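Depot News > Off Duty > Workshop and Home Tips

Keeping the cab (and the kitchen) clean: my winter list

I've driven tippers for Sandlow since I was 39, and before that I fitted them, so most of what I know about cleaning I learned with grease up to my elbows. A few people asked me to write my tips down after the last newsletter. Some are for the lorry, some are for the house, and a couple do for both!

Diesel on your hands

Sugar and washing-up liquid. A teaspoon of one, a good squirt of the other, rub it in dry and only then go near the tap. I used to buy the big tubs of orange hand cleaner from Wamard and they're good, but this costs pennies and doesn't leave my knuckles like sandpaper. Don't forget under the nails - an old toothbrush lives by our back door for that.

Stone-look floors

Warm water, a drop of mild soap, a well wrung mop. Keep vinegar off anything that might be real marble or limestone, it eats the shine and you won't get it back with elbow grease. If you've walked grit in from the yard, sweep first. I have dragged a bit of gravel right across a hall floor with a mop and heard about it for a month. 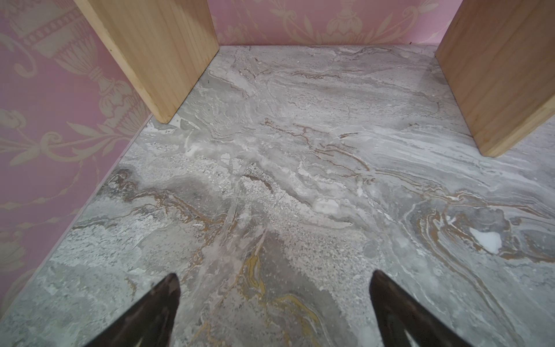 Rubber mats that smell

Out of the cab, hose both sides, scrub with bicarb and leave them over a fence until they're properly dry. Mine take a whole Saturday in May and far longer in winter, so I keep a spare pair in the garage. Never put them back damp or you'll be driving with the windows down by Tuesday.

Stiff door hinges

Wipe off the old muck before you oil anything. Two drops, work the door back and forth, wipe again. The step locker on my old Brudus squealed for 8 years and all it wanted was a rag and a bit of patience (which I hadn't got).

Flasks and travel cups

A spoonful of bicarb, hot water up to the neck, leave overnight with the lid off. Take the seal out of the lid and wash it separately, that's where the sour milk smell hides. Store them open as well.

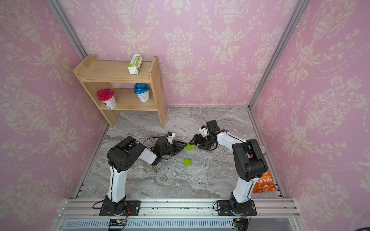

Sandlow Haulage - Tipper and Workshop Section, Depot 2

Wallpaper marks

White bread! Roll the soft middle into a ball and dab, don't rub. It lifts finger marks off ordinary paper, though it does nothing at all for grease. For grease I put brown paper over the spot and a barely warm iron on top, and I try it behind the sofa first.

Frozen padlocks

Warm the key in your hand or with a lighter, never pour hot water over the lock as it only freezes again further in. A puff of graphite in autumn saves a lot of bad language at five in the morning. The gate at the Ó Conaill quarry has had me beaten more than once.

Send me yours for the next one, especially if you've found something that shifts dried mud from seat belts.

46 shares | 8 comments

Contact the Off Duty page | © Sandlow Haulage | Back to top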